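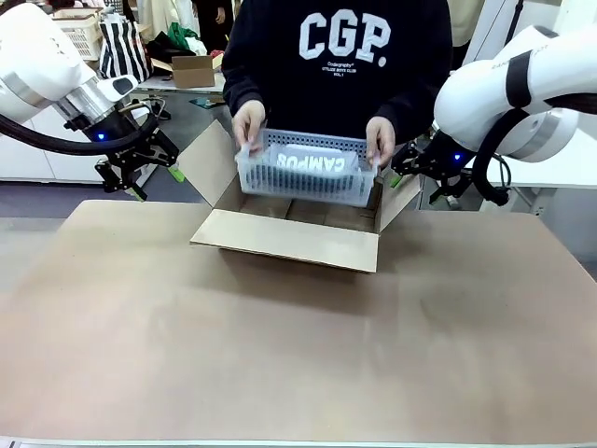
Kaimal Community Clothing Bank
Progress report to the Tolumer Fund, second period of the grant

Dear Benedetta Cirillo and colleagues,

Thank you again for your patience over the paperwork in October, and for the kind note that came with the second payment, which Sumathi read aloud at our Friday meeting and which cheered everybody up no end. We have tried to follow your headings this time, though you will see we have wandered a bit under the second one.

What we said we would do

In our application we promised three things: to open on a second day each week, to start a proper school uniform rail, and to run mending sessions for anyone who wanted to learn. The first two are up and running. The mending sessions began later than planned and I will come to those.

How it has gone

The second opening day has made more difference than any of us expected. On the old single day people queued down the side passage and felt hurried once they got in, and I am sorry to say a few gave up and went home. Now there is time to sit down, have a cup of tea and try things on properly (we have a curtain and a long mirror at last!). Yolanda Bellamy looks after the door and has a lovely way of putting people at their ease, especially the grandparents who come in for little ones and are never quite sure of the sizes.

The uniform rail gave out 100 items before the schools went back. Jumpers and trousers went quickly. Skirts in the larger sizes are hard to come by, and we would welcome any ideas you have from other groups you support. Coats are coming in steadily now that the weather has turned, but we are short of men's coats, as we are every year, and of men's shoes even more so.

Mending

We lost 2 of the planned sessions when the heating failed in the back hall, and the first one we did hold was very quiet. Raghavendra Iyer then had the good idea of moving to the evening, straight after the English class at Sarine House, and 8 people came to the next one. They have learned to take up a hem and replace a zip, and one lady has gone home with a whole bag of her neighbours' trousers to do. The sewing machines you paid for are in use every week. One needed a new belt, which we bought out of the repairs line.

Money

We are within budget on rent, tea and laundry. Printing is a little over, partly our own fault, as we had the leaflets done with the old opening hours and had to order them again. We would like to move a small sum across from travel, which we have hardly touched, and Harish Poduval will send you the figures separately with the receipts.

The next few months

We hope to hold 3 more mending evenings before the spring and to take a rail of coats over to the Skekine estate, where the bus service has been cut and families find it difficult to reach us. Harish is talking to the school there about using its dining room after lessons.

If you would like to come and see us, please do. Mornings are the calmest, and the kettle goes on at half past nine.

With warm thanks from us all,

Sumathi and Raghavendra Iyer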